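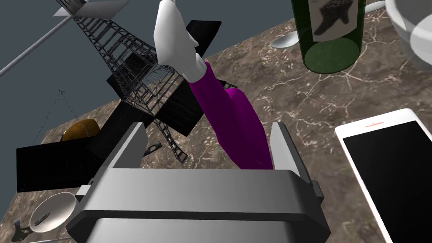 Wrist view, stock clutter set. Purple-and-white item between the fingers, Eiffel Tower wireframe behind.

Wednesday, June 12, 2019

Second day on the Plonura trial license. Gostenik sells it as a simulator you can tune grasping on before you touch hardware. Gizella wants a yes or no before the price goes up.

Renders look fine. The marble is nicer than our kitchen. But I don't buy looks. The wireframe tower is all thin girders, and I can't find out what the collision shape is. If it's one fat hull, any grasp near it is fiction. Wrote to their support, got a link to the brochure.

The brochure says 1000 grasps an hour on one desktop. Our box did 433 with both wrist views on, 800 with them off. Who trains with them off? No word on friction settings either, apart from "realistic."

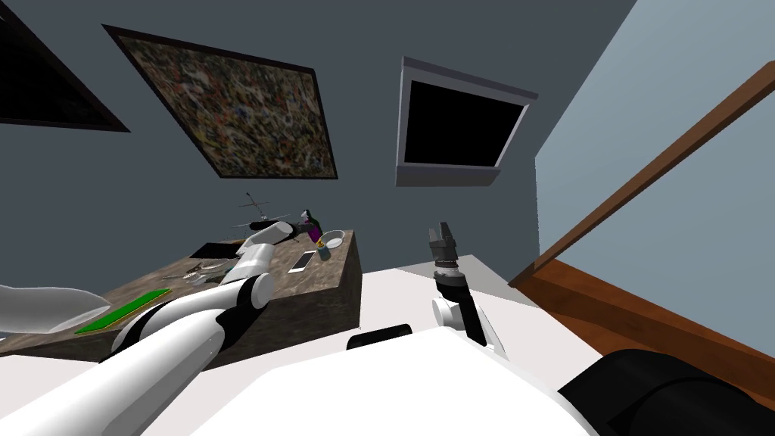 Head view, left gripper near the far edge of the table, drone behind it. Tilt is as rendered.

Orsolya likes the two-arm setup and says Innes never gave us that much reach. Fair. I still want the head camera angle written down somewhere other than a forum post.

To do: swap the tower for a plain block and rerun. Same seed, both arms. Ask for the contact model in writing. Orsolya to price Brallo again, 2 seats.

Leaning no for now. Would pay for a month, not for a year.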